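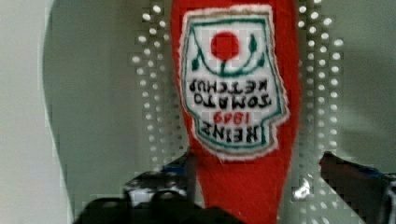 Notebook, June, loft fit-out. Started 6.40 am, coffee at 6.55, regrets from 7.10.

State of play. The Cadine supper is the first paying booking in the loft and Kirsten Caron wants the room to look "as if it had always been up to something." I wrote that on the wall in pencil so I'd stop paraphrasing it. Ceiling rig goes in first, then the drapes, then the long table, then the arguing about the long table.

Ceiling. Hung the first run of muslin swags from the east beam. Cut width 300 cm, which on paper gives a lovely lazy belly between hooks and in the room gives a hammock for a medium-sized dog. Took two hooks out, respaced, tried again. Better. The belly now stops above head height for everyone except Edmund, who walked into it twice and said it was "immersive."

Note for whoever does the next run: the hooks on the east beam are not level with the hooks on the west beam. They never were. Whoever put them in was working from the floor, and the floor leans toward the harbour. I've marked the true line in blue chalk. Please don't wipe it off because it looks untidy. The beam also looks untidy.

Fabric. Muslin washed before hanging, as agreed after the engagement party. Shrinkage on the test strip: 200 cm went in, 193 cm came out. I'd allowed for more, so we have a bit spare at each end and I've folded it under instead of trimming. If anyone trims it I'll know, and I'll be unpleasant.

Dye pot, mid-morning. Trying to get the table runners to the grey-green in Kirsten's sketch. First dip came out the colour of a hospital corridor. Second dip, half the green and a spoon of the brown, came out the colour of a nicer hospital corridor. Third dip is drying on the landing. It looked right in the bucket, though so did the other two. Recipe so far, for the third:

Green, 4 level scoops
Brown, 1 scoop
Salt, the whole mug
In for 25 minutes, stir when you remember, rinse until bored, then rinse again

I've pinned a strip of each to this page with the dip number on the back. Dip one is also on my left shoe.

Lighting. The Vater dimmer pack arrived with a manual in which every second page is the first page again. Wired the three pendants over the table to channel one and the wall washers to channel two. Channel three hums. It hums at a pitch I'd call a low G, and Edmund Krajewska, who plays cello at weddings and has opinions, calls it a flat G sharp. Left it unplugged either way. We don't need three channels for a supper. If Kirsten asks, the third was always going to be for summer.

Warm lamps in the pendants, please, from the box on the left. The box on the right is daylight lamps and makes the food look like evidence.

Table. The Ragnarsson trestles are in. They're good solid things and weigh more than the stairs would like. We got them up in two trips, with a rest on the half landing where I had time to reconsider several career decisions. Tops go across lengthways with the seams staggered. I ran a straightedge down the full length and there's a step at the second join which I packed with card from the back of this notebook. If you're looking for the page with the florist's phone number, it's under the table.

Seating plan as it stands puts the host in the middle of the long side instead of at the head. Kirsten is firm on this. Her view is that a head of table makes everybody else feel like staff. My view is that the middle of the long side is directly beneath the sagging swag. We'll move the swag.

Clothes rail. The Plirari people are lending pieces for the corner by the window and want them shown "casually." I have now spent longer on the casual rail than on the ceiling. Attempt one looked like a jumble sale. Attempt two looked like a jumble sale with a budget. Attempt three: far fewer hangers, everything facing the window, one coat thrown over the chair. Threw the coat eleven times. The eleventh throw is pinned at the back of the collar and must not be sat on, admired by hand or tidied.

Money. Kirsten gave me 800 for soft furnishings and I've kept the receipts in the biscuit tin. After the muslin, the dye and the good scissors (the old good scissors having been used on cardboard by a person I've decided to forgive) there is 107 left. That has to cover cushions for the window bench. It will cover cushions for some of the window bench. I propose we call the rest of it a shelf and put candles there.

Lunch. Ate standing up. The crumbs on the third table top are mine.

Afternoon. Wind picked up off the water about the time I opened the big doors to air out the dye smell. The whole east run lifted at once and for a few seconds it was the most beautiful thing I've ever put on a ceiling. Then it caught on a pendant. No damage, one bent hook, replaced. Added small weights into the hem at each low point: curtain weights, the flat sort, in a stitched pocket so they don't clink. Doors stay shut during service unless someone wants to stand there holding them.

Kirsten came by at 4 and walked around without speaking, which is her highest form of praise or her lowest. She moved one chair. She asked if the third runner was dry. It was not dry. She took the strip from dip two off this page, held it against the wall and said "oh, that one." So we're going with the nicer hospital corridor. The recipe for dip two I did not write down in full. See above: half the green, a spoon of the brown, and good luck to me.

To do before the next session:

Redo dip two, this time with a pencil in hand
Level the west hooks to the chalk line
Ask Edmund for his cello case back off the bench
Find the florist's number without dismantling the table
Buy cushions, or candles
Test the pendants with the real glassware under them, at dusk, doors shut

Locked up at 6.15 pm. Chalk line still there when I left.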